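4. Working rules at the folding table

These rules apply to all sessions with the hand-held grippers. Read them before you pick one up. The first draft, by Vinzenz Pichler, ran to 46 rules, and most of them were never followed. What is left is what Magdalini Bakalis and I could defend. 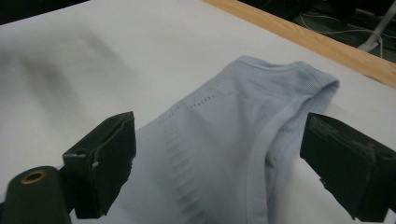
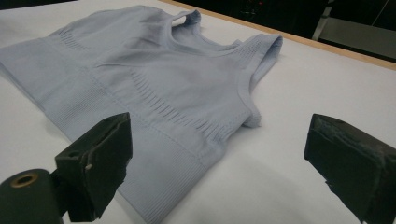
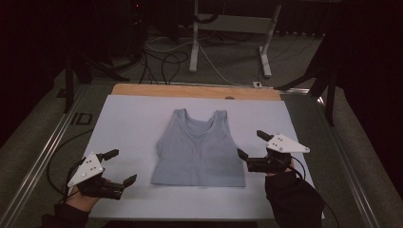
Do the grippers need a written rule for worn finger pads?
They do, though a short one will serve. Replace a pad when it snags a test cloth, and leave it alone when it merely looks rough. The supplier's advice to swap pads on a fixed schedule came to us with no test results behind it.

4.1 Before you start

1. Wipe the white surface and let it dry.
2. Open and close each gripper 12 times with nothing between the fingers. If one sticks, tag it and put it aside.
3. Check that cables run clear of your elbows and feet.
4. Lay one garment on the board, face up. Smooth it by hand.

Note: The Prudetti checklist also asks for a signature at each step. Signatures tell you who had a pen. We ask for one, at the end.

4.2 During the work

5. Start every attempt with both grippers open and off the fabric.
6. Close on the cloth slowly. Do not drag it by a seam.
7. If a fold goes wrong, keep going to the end of the attempt and mark it as failed. Do not tidy up a bad fold and call it good — this is the rule people break most.
8. Stop after 850 attempts on one set of pads and do the snag test, even if all seems well.

Caution: Keep fingertips, lanyards and loose cuffs away from the closing faces. "Low force" on a data sheet is not a safety measure.

Caution: Never step over a cable while holding a gripper. Put it down first.

4.3 What these rules don't cover

We have been told that following a written practice makes results from Brarnham and Palacios comparable. Maybe. Efthymia Vrettos compared the two sites in October and found 3 different meanings of "flat" in the logs. Until that is settled, write down what you did in plain words and attach it to the session record.

Changes to this section go to Iraklis Pappas, in writing, with a reason.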